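Wistovberg Support
Ticket 713: Basket task stops before grip closes
Product: Hisuson two-arm task kit, supplied by Brandov
Opened: 07/09/2026
Priority: normal
Status: waiting on customer

We took the Hisuson kit on trial in July and set it up at a desk in our Blöndal test room. The task is the stock one from the kit library: go to the desk, pick up a fruit basket with both hands, hold it, put it back. Walking to the desk and the first arm move are fine. The fault comes after that. The right arm goes out over the basket, the hand stays flat, and the program stops with code 618. No other message on the console.

It doesn't do it every time. Out of 18 runs on the default settings it stopped on five. Restarting the task clears the code but the next run may stop again.

Already tried:
Restarted the controller and the hand driver.
Ran the hand self-test from the service menu. Passed on both sides.
Swapped the basket for a cardboard box of similar width. Same code.
Moved the desk back to the mark given in the setup sheet.

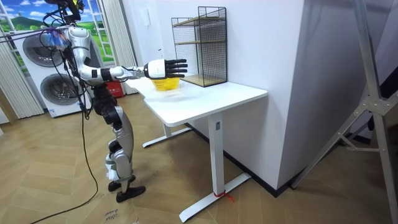 Kolbrún Ásgeirsdóttir: Thanks for the list, it saves me asking. Code 618 means the hand was told to close before the arm reported that it had settled. The self-test won't show it as the arm is parked during the test. Which task file version are you on? It's on the second line of the log header. If it is 17, the settle time is too short for the longer reach and you can change it yourself. Open the task settings, go to Arm, then Settle, and double the value. Please leave the grip force alone for now.

Version is 17. Doubled the settle value on both arms and left the grip force as it was. Saved, restarted the task and ran it again with fruit in the basket, a banana and one red piece. No code on the first run or on the next six. The pause over the basket is longer now and you do notice it, but we can live with that for the trial.
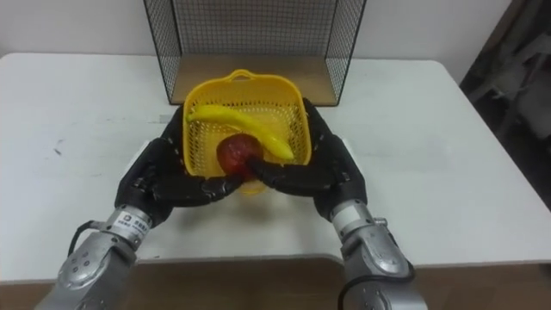 Two things still open from our side. The setup sheet that came with the kit says the settle value is fixed and can't be edited, so that page needs correcting. Also, the settings go back to default when the task is reloaded from the library. We have to type the value in again each time. Is there a way to save it as our own copy, or will the next task file have the longer time built in? We need to tell Brandov whether we're keeping the kit, and I'd like an answer on that before we do.

Log from the last seven runs attached.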